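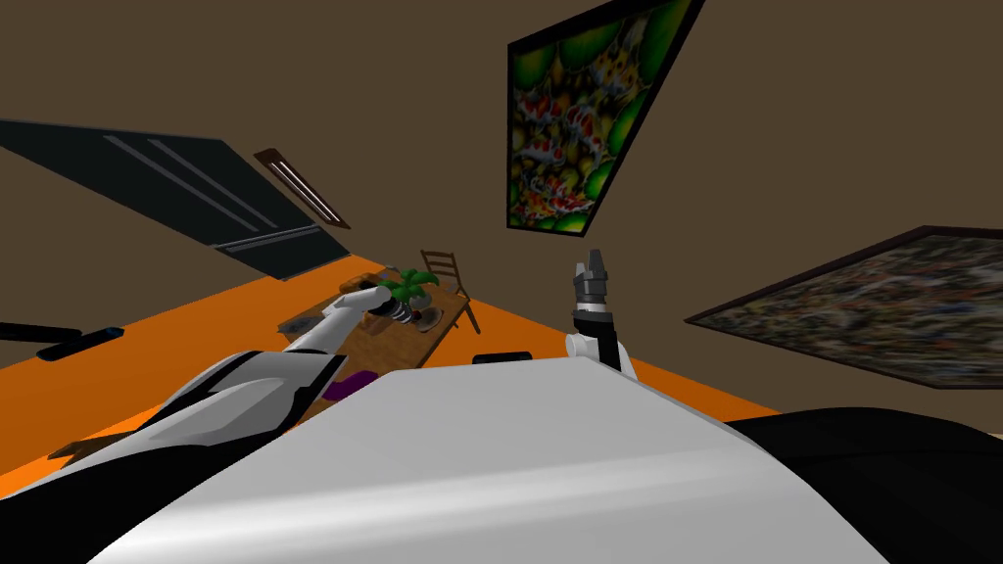
A **side table** is a small table placed beside a larger piece of furniture or against a wall. It is used to hold things that need to be within reach, such as a lamp, a drink or a book. The name covers several types, among them the end table, the bedside table and the nest of tables.

## History

Small tables were once carried from room to room and put away after use. As houses came to have separate rooms for eating and sitting, many of these tables stayed in one place. Folding and drop-leaf forms remained common in smaller homes.

## Size and form

Most side tables are close in height to the arm of the chair or sofa they stand next to. Tops may be round, square or oblong. A top 400 mm across is enough for a lamp and a cup. Tables meant to stand against a wall are often narrower and taller — some reach 72 cm, close to the height of a dining table.

The Joline, a pedestal table designed by Dariusz Chmielewska for the furniture maker Grokmont, has a round top on a single column. A later version with three legs was sold as the Saber.

## Materials

Wood is the usual material, either solid or veneered. Metal frames with glass tops are also widely made. Stone tops are heavy and need a wide base to keep the table from tipping.

## See also

- Coffee table
- Console table
- Nightstand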